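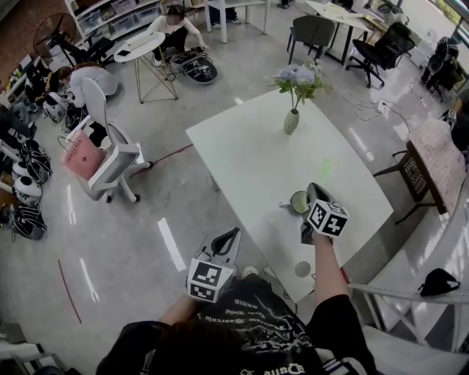 **Figure 3.** Table used in the placement study, with the mug and the vase of flowers on the tabletop.

### 3.2 Table layout and object placement

The tabletop objects were chosen to differ in height and in how easily they tip. The mug (Figure 3) is pale green and the vase is a light green ceramic, so that the two are close in colour and must be told apart mainly by shape. The vase holds a bunch of pale blue-lavender flowers with green leaves. The flowers widen its outline well beyond the base, and we therefore record two clearances for it: one at the level of the tabletop and one at the level of the blooms.

Layouts were drawn from the Sarnville list, which gives 56 arrangements of household objects on a plain white surface. We kept the 18 in which a drinking vessel and a vase appear together. Each was repeated until 1000 usable placements had been logged, from a total of 1707 attempts. Attempts were discarded if the vase was touched before the mug had been set down, or if the final position of the mug could not be measured to the nearest centimetre.

Positions were measured from the front left corner of the table to the centre of each base. Handle direction was noted separately, in steps of 45 degrees, and was left out of the distance scores. Following Cao and Irham, we treat a placement as crowded when the gap between the two bases is smaller than the width of the mug. The Trumeleo scoring sheet uses a fixed gap instead; scores under both rules are given in Table 2.

The flowers were not rearranged within a layout. Between layouts the stems were turned back to a marked position on the rim, though some drift in the outer blooms remained. Its effect on the upper clearance is treated in Section 4.1.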